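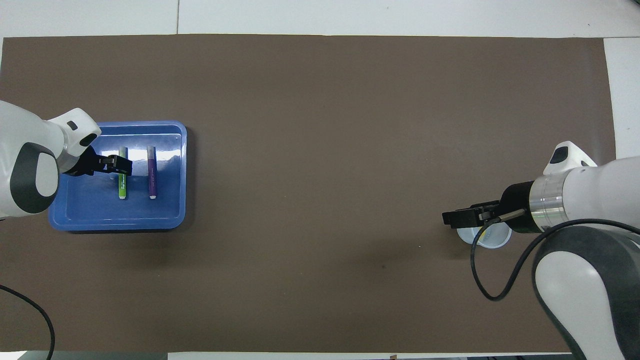

How often do the grippers on the two-arm cell at Gundholm get serviced? Every 3,000 cycles, and we hit 2,365 in February, so I went early (I was in the building anyway!).

The job is mostly cables. I check the slack at each wrist, wipe down the fingers, then re-zero both arms before Ondieki, our scheduler, gets them back. Took me 21 minutes this time, and the tray and cup went back on the brown mat for the test run. 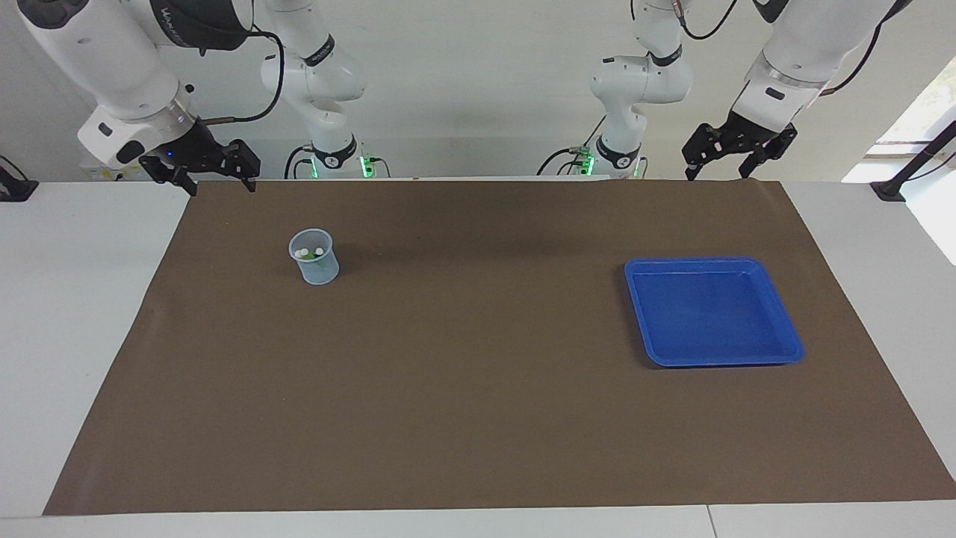

Next up at Wellovmont

Same routine, older cell, 11 cables to go through. I'm bringing snacks and more zip ties.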